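Slide 7 -- care labels

Ask the room who reads the label before washing. Wait. Then ask who obeys it.

My gripe: "dry clean only" mostly protects the maker. Polmont put it on a plain cotton shirt. I called and asked what test they ran. Still waiting.

Ashok Khurana will say the labels are cautious for good reason. Fine, let him, he gets 2 minutes. Then ask him for the shrinkage numbers.

Hutsuliak claim: "good for 100 washes." Washed how? At what heat? Skip the chart if we're running long.

Don't get dragged into detergent. If someone brings up Pronen, say after the break.

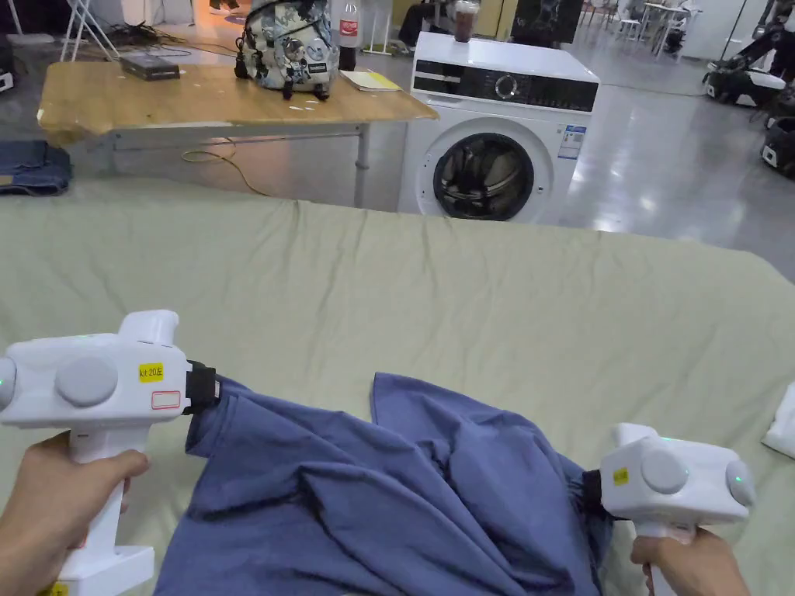
So, back to the 100 washes. I'd believe 50 if they showed me the shirts -- go to slide 8.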